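The Custodian of Small Debts

The Office of Unreturned Property in Trodville occupied the second floor of the old Plastumine building, above the shop that sold hearing aids. Its mandate, as set out in the founding ordinance, was to receive any object that a resident had borrowed and failed to give back, and to hold it until the rightful owner came forward or could be shown to have died without heirs.

Imani Nyanda was appointed to the Office in March. Her letter of appointment stated that she would be responsible for the ledger, the keys, and the correspondence, in that order. She was given a desk facing the stairs and a stamp that read RECEIVED WITH THANKS.

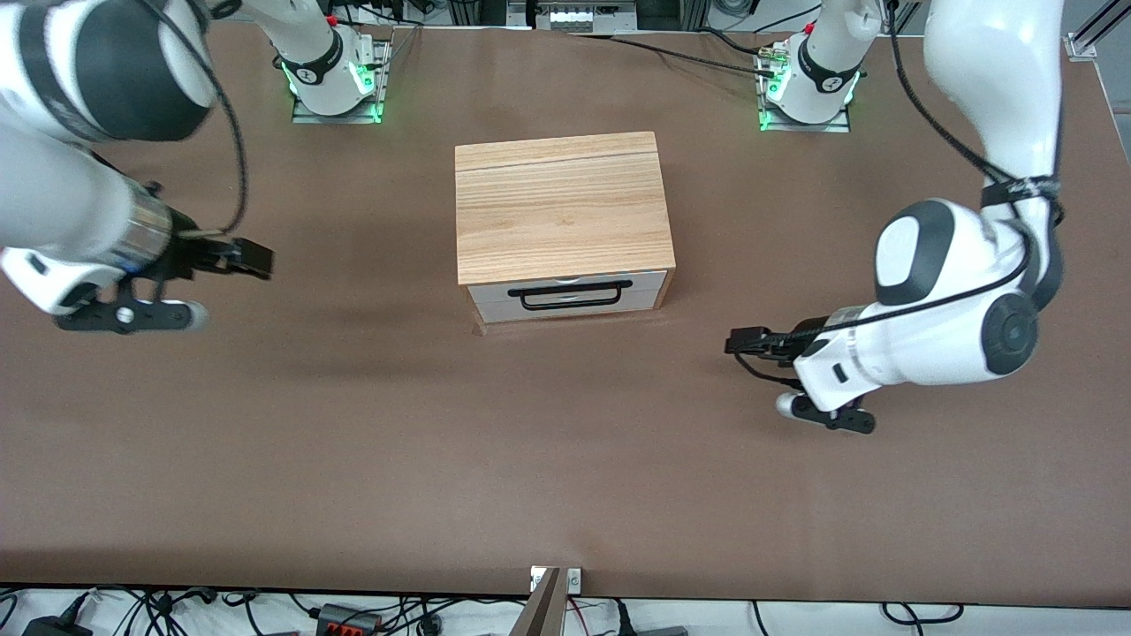
Trodville Writers' Circle, Short Fiction Section

The ledger held 985 entries when she opened it. Most were umbrellas. There were also library books from a library that had since closed, a tuba, and a quantity of casserole dishes, each of which had been entered by her predecessor in the same brown ink, with the name of the borrower in the left column and the name of the lender in the right.

Entry 370 was incomplete. Under the heading for the object, her predecessor had written "One drawer, without its chest." The borrower was given as Arvid Sjögren, of Bendero Street. The right column was blank.

Ms. Nyanda wrote to Mr. Sjögren in the approved form. The letter advised him that an item returned in his name remained in the custody of the Office, and that he was invited to supply the name of the lender at his earliest convenience. He replied by return of post. He regretted that he could not supply the name, as he had never known it. He would, however, call in person.

He arrived at ten minutes to four, a tall man in a raincoat, and remained standing until he was asked to sit.

"I lived beside her for one winter," he said. "In the Lumenta apartments, before they were sold. I had a great many letters at that time and nowhere to put them. She pulled a drawer out of her own bureau, tipped the stockings onto the bed, and handed it to me across the landing. She said I might bring it back when my affairs were in order."

"And were they put in order?"

"In the summer. She had moved by then."

Ms. Nyanda consulted the ordinance. It made provision for lenders who were absent, lenders who were unwilling, and lenders who disputed the description of the goods. It made no provision for a lender without a name. She informed Mr. Sjögren of this, and he nodded as though it had been explained to him before.
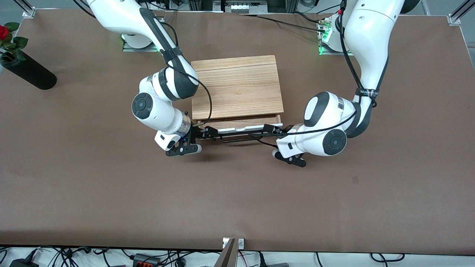

A drawer and its box.

"May I see it?" he asked.

The regulations allowed a viewing of not more than fifteen minutes. She took the key from its hook and brought the drawer out from the back room, and set it on the desk between them. It was lined with wallpaper, a pattern of pears. He did not touch it. He looked at it for most of the time allowed, and then asked whether the stockings had been entered separately.

She told him that they had not.

When he had gone, Ms. Nyanda uncapped the brown ink. In the right column of entry 370 she wrote, in her best official hand, "A neighbor." She blotted the line, replaced the drawer on its shelf, and locked the room at five o'clock, in accordance with the posted hours.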